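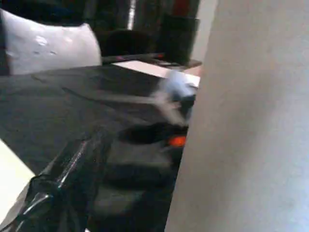 Soft Goods and Bagging: Changes at the Prekley Store Room

The soft goods section at Prekley has been re-sorted under a revised procedure, in use from April. It applies to cushions, folded fabric and anything else that compresses under its own weight. Hard stock stays on the old system for now.

The section holds 1,766 items on the register. Of these, 1,603 have been matched to a shelf position. The remainder are listed as unplaced and will stay in the overflow bay until the second pass.

Dark fabrics go on the work surface first, opened out and checked for wrinkles before folding. Creases left in heavy cloth set within a few weeks of stacking, and pressing them out later takes longer than refolding. Fold to a width of 600 mm — the usable depth of the Jeseck shelving — with the open edge facing the wall.

White and pale items are handled separately. Cushions with spots or marks on the cover are set to one side and logged before they go anywhere near clean stock. Do not attempt to spot-clean at the bench. Covers that unzip go to laundry; fixed covers are sent to Metwally with a tag stating where the mark is.

Black plastic bags remain in use for textiles leaving the section, but no longer for storage. They hold moisture, and the contents cannot be checked without opening them. Anything staying on site longer than overnight goes into a lidded box or a cotton sack. Bags are limited to 40 liters, tied once, with the tag on the outside of the neck.

Paper slips are still accepted at the bench, although the Virnumel register is now the master record. Enter the slip number in the notes field and keep the slip with the item until the entry has been saved.

Abdelilah Belkadi has the revised shelf plan and will reissue it once the overflow bay is cleared. Corrections to shelf labels should go to him in writing — the old position, the new position and the item number. Labels for the upper shelves are being reprinted in a larger size.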